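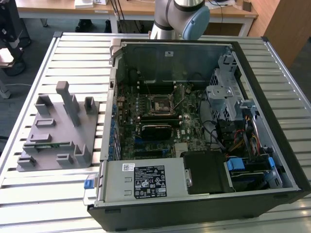 说明书是家里最长寿的纸。报纸当天就旧了,外卖单子贴在冰箱上半年会自己掉下来,只有说明书,装在那只透明塑料袋里,跟着人搬家,从一个抽屉住进下一个抽屉,常常比它所说明的那件东西活得还久。它还有许多近亲,长在机器身上,脾气更大,话更少。拆开一台台式机的侧板,让它侧躺在工作台上,最像在跟人说话的就是银色电源上那块黑底标签:印着白色小字、各种认证符号,还有几个警告三角。主板深绿,插槽有黑有蓝,它们都不吭声。标签把该说的全说了,字小得像是说给自己听的。我对这类文字着迷很多年了,着迷的程度大概和我看懂的程度成反比。

事情要从一台咖啡机讲起。几年前我买了一台Sulmont,当时的想法是每天在家喝咖啡可以省钱,这个想法后来证明是一种文学创作。机器到家,纸箱里先掉出来一本说明书,厚度约等于一本中篇小说集,16种语言,排版密得没有一处可以落脚。我翻了半天找中文,翻到第31页,中文部分的第一句话是:“恭喜您选择了拥有本产品。”

我读了三遍。选择了拥有。这句话里有一种郑重,让人觉得刚才在收银台前不是付了钱,是宣了誓。往下读,第二句是请我在使用之前仔细阅读本说明书并妥善保管,第三句是警告我不要把机器浸入水中,也不要用它加热宠物。我家没有宠物,不过从那天起我看邻居家的猫,总会想到世界上某个地方可能有一份事故报告。

禁止的艺术

说明书的前几页永远是禁令。这一点各国各行各业都差不多,无论你买的是吹风机还是割草机,先要走过一条由三角形和感叹号组成的长廊,才有资格知道开关在哪儿。请勿用湿手触碰。请勿在睡眠时使用。请勿让儿童、老人及缺乏相关经验者单独操作。读到这一条我总要停下来自我检查,拿到新机器的第一天,谁不缺乏相关经验呢。

有个在小家电行业写过很多年说明书的朋友告诉我,这部分通常由法务先写,写完了才轮到工程师。工程师写完功能,法务再看一遍,又加几条。于是一份说明书越改越像一个操心的长辈送你出门,鞋都穿好了,还在门口交代你不要跟陌生人走、不要吃路边的东西、到了打个电话。至于目的地怎么走,长辈倒没有说。

禁令里最有意思的是那些一看就有来历的。一把折叠梯的说明书写着“请勿把本产品当作桥”。一床电热毯写着“请勿熨烫”。一只婴儿推车写着“折叠前请取出婴儿”。最后这一条流传很广,许多人拿它当笑话讲,我也讲过。后来家里亲戚添了孩子,我去帮过两天忙,看见一屋子大人连续缺觉之后的眼神,就不大讲了。那种状态下,一句写在推车上的提醒是很体贴的。

也有些禁令属于过分谦虚。我有一条Yüksel的羊毛毯,角上缝着一张布标,布标上一排小符号,水盆打叉,三角形打叉,熨斗打叉,圆圈打叉,方框套圆圈再打叉。照这张布标的意思,这条毯子来到世上,就是为了不被任何方式清洁。我把它送到楼下的洗衣店,店主看了一眼布标,把它翻过去,又看了一眼毯子,说周五来取。取回来很干净,我没有问。专业人士和说明文字之间有一种默契,外行最好不要介入。

谁写的中文

说明书中文的风格,值得单独开一门课。它跟公文不像,跟广告不像,跟翻译小说有一点像,又缺少小说里的人。它的主语永远是“本产品”或者“用户”,动词喜欢“进行”,凡事都要进行一下:进行清洁,进行安装,进行加热,进行等待。我见过的最高境界是“请进行不使用”。

早年的进口电器,中文常常由不会中文的人负责。那时的说明书有一种清新的陌生感,像刚学会走路的语言。“按下直到它是高兴的”,这句出自一只电子闹钟,我猜原文是某个提示音的意思,也可能是灯亮。无论如何,我后来每次设闹钟都按得比较久,想让它高兴一点。还有一只煮蛋器写着“鸡蛋的命运取决于水量”,我认为这句话无可挑剔,至今没有见过谁把煮蛋的道理讲得这样透彻。

后来翻译机器进步了,怪句子少了,可读性提高了,可爱的程度也跟着下降。现在的说明书中文通顺、平均、没有口音,读完像喝了一杯温水。错误仍然有,只是换了一种方式藏着,藏在通顺里面,要等你照着做完才会发现。从前的错误至少在门口就跟你打招呼。

我曾经在一家叫Dramska的小翻译社打过零工,工作就是校对这类东西。翻译社在一栋写字楼的背阴面,冬天手要捂在茶杯上才敲得动键盘。活儿按字算钱,有一回来了一批园艺工具,同一句“使用后请擦干”在不同型号里出现了300次,客户要求重复的句子只付一次的钱。这在行业里是合理规矩,可是那天下午我还是觉得自己被人擦干了。

干这个活儿,最怕遇到的词是“适当”。原文里常有,译文里更多。适当拧紧,适当加水,适当距离,适当时候更换滤芯。写的人把这两个字一放,责任就平平整整地交到了读者手里。我那时年轻,曾经写邮件去问客户,请问这里的适当具体是多少。客户过了一周回信,说请按适当理解。

这封信我很佩服,后来在生活里用过几次,效果都不错。

图的时代

再后来,说明书开始不爱说话了。最早是家具,几块板子一包螺丝,配一本从头到尾没有字的小册子,里面有个圆头圆脑的小人,做对了就微笑,做错了就皱眉,旁边打一个大叉。道理讲得通:图画哪国人都看得懂,省下一大笔翻译费,也省下了像我这样捂着茶杯的人。

只是看图这件事,比设计图的人以为的要难。图里的板子总是从一个现实中不存在的角度被看见,像是漂浮在半空里。板子上的孔,在图里清清楚楚,在手里就有正有反。小人一个人笑嘻嘻地装好了衣柜,可是封面那一页明明画着,一个人装会皱眉,两个人装才微笑。我一直想知道第二个人中途去了哪里。我自己的经验是,第二个人一般在第四步前后去接电话,第九步回来,指出第三步装反了。

家具店的人大概不知道,他们卖出去的每一只柜子都附送了一次关系测试。我认识一对夫妇,结婚多年没有红过脸,有一年春天合装了一张儿童床,装完以后安静地吃了一顿晚饭。床很结实,孩子一直睡到上小学。关于那天下午,两个人至今各有一个版本,共同点只有那把六角扳手很不好用。

与图画同时流行的是“快速入门”。这是一张折起来的硬纸,正面写着只需几步,背面写着更多信息请参阅完整说明书。完整说明书在网上,网址后面跟着一长串字母,字母的后半截印进了折痕里。我有一只Bakex的烤箱,号称有17种烹饪模式,快速入门教会了我其中的一种,就是加热。剩下的模式我靠旋钮上的小图标来猜,有一个图标是三条波浪线下面一条横线,有一个是三条波浪线上面一条横线,还有一个是一片雪花。烤箱上为什么会有雪花,我想了很久,后来在一次解冻鸡腿失败之后弄懂了。鸡腿失败的责任在我,我选的是波浪线。

抽屉里的那一袋

说明书的归宿是抽屉,这一点全国统一。我问过身边不少人,家里有没有一个放说明书的抽屉,回答都是有。再问上一次打开它找说明书是什么时候,回答就开始含糊。有人说搬家的时候,有人说找电池的时候,有一位说是找房产证的时候。抽屉里除了说明书,还有不知道配哪台机器的充电器、国外旅行带回来的硬币、一两把不再对应任何锁的钥匙。它们在一起住得很安稳。

我母亲的抽屉是另一个级别。她用牛皮纸信封把说明书分门别类,信封上用钢笔写着名称和购买日期,发票钉在背面。家里那台双缸洗衣机早就送走了,信封还在。有一年回家过年,我趁她高兴提议清理一下,她把信封拿出来一只一只地看,看完又一只一只地放回去了。她说那台洗衣机甩干的时候会自己往门口走,要有一个人坐在上面。坐在上面的人是我。这件事说明书里没有写。

从那以后我对抽屉比较宽容。旧说明书的页边常常有字,某个长辈用圆珠笔在“脱水”旁边写了一个“慢”,或者在电饭锅的水位图上画了一道自己的线,比厂家那道线低一点。这道线才是那家人的饭。厂家的工程师量得再准,也不知道这一家的老人爱吃硬一些的。电饭锅换过几台之后,这道线往往就搬到了手指上,第几个指节,谁也不用再看纸。

今年3月我自己的抽屉关不上了,只好整理了一个周末。倒在地板上的说明书铺了半间屋子,我本来打算把没有机器的那些扔掉,结果坐在地上读了起来。一台早就坏掉的随身听,说明书里专门有一页教人怎样佩戴耳机,左耳,右耳,插图上的年轻人梳着那个年代的发型,表情十分安详。一部老式传真机,故障排除表占了很大的篇幅,左边一栏是“现象”,中间一栏是“可能原因”,右边一栏是“处理方法”。

故障排除

我要为故障排除表说几句好话。在整本说明书里,只有这张表承认事情会出错。前面的章节都在描述一个理想世界,用户的手是干的,桌面是平的,电压是稳的,滤芯总在适当的时候更换。到了最后几页,世界终于露出了本来的样子:机器不动,机器漏水,机器发出异响,机器上显示一个E字头的代码。

表的第一行永远是同一条。现象:机器无法启动。可能原因:电源未接通。处理方法:请接通电源。人人都笑这一条,打客服电话的时候一听对方问“请问插头插好了吗”就要动气。我也动过气,语气相当重,一边动气一边顺着电线摸到墙边,然后把语气放轻了。电话那头很有教养,停了一会儿,问我还有没有别的可以帮到我。

表的最后一行也永远是同一条。如以上方法均无效,请联系售后。从第一行到最后一行之间,最多也就十来种灾难,人类在家里能把一台机器弄坏的方式当然远不止这些,可是表格在这里就停住了,很有分寸。我那台Sulmont后来出了毛病,出咖啡之前要先叹一口气,很长的一口气,接着才滴。表里有“噪音过大”,有“出水缓慢”,没有叹气。我打电话给售后,对方请我描述声音,我在电话里叹了一口气。对方说,听起来像是正常现象。

现在遇到这种事,大多数人会去搜视频。视频里的人戴着一只干净的手套,三下两下就把外壳卸了,口齿清楚,背景音乐轻快。跟着做到一半,他说“接下来很简单”,画面一闪,机器已经装好了。我暂停,倒回去,再看,还是一闪。评论区里已经有几十个人停在同一个地方,大家的机器都敞着,互相问候。有一位留言说他的桌上多出一颗螺丝,下面的回复整整齐齐,都说自己也多一颗。

写给谁看

我那位写说明书的朋友有个理论,说这世上的读者分两种,一种在开机之前读说明书,一种在冒烟之后读。前一种人很少,性格稳重,字写得好看。后一种人构成了市场。所以真正要紧的内容应当写给一个正在着急的人看,句子要短,字要大,不要恭喜他。这个理论她在公司里讲过几回,大家都点头,下一版说明书开头照旧恭喜,据说恭喜的那一段有统一模板,改动要走流程。

她离开那个行业之后,改不掉的习惯是给家里所有东西写条子。热水器旁边贴着“先开水,后开火,别反”。窗子上贴着“左边这扇要抬一下”。马桶水箱上贴着“按住数三下”。去她家做客的人,头一回会觉得走进了一座管理严格的机关,住上一晚就发现这些条子条条有用。我特别留意过她的用词,没有一个“请”,没有一个“进行”,也没有“适当”。我问她以前为什么不这么写,她说以前写给用户,现在写给来住的人,来住的人晚上是真的要洗澡。

我回家试着学她,给自己的烤箱写了一张,结果写到第三行就卡住了。要把一件天天在做的事情写清楚,比想象中费劲得多。旋钮先往哪边拧,我的手知道,我不知道。我站在厨房里拧了好几遍,拧一遍写一句,写完一读,“将旋钮进行顺时针旋转”。Dramska的冬天又回来了。

那张条子改了几稿,如今贴在烤箱侧面,写着“右边的拧到底,再往回一点点”。上个月有朋友来家里烤红薯,看了条子,问一点点是多少。我说适当。

她看了我一会儿,自己蹲下去研究那些波浪线了。红薯外皮焦了一面,里头是甜的,我们把焦的那面剥掉,垫着Sulmont的说明书吃完了,法语部分沾了一点糖汁,粘在一起的是清洁与保养那几页。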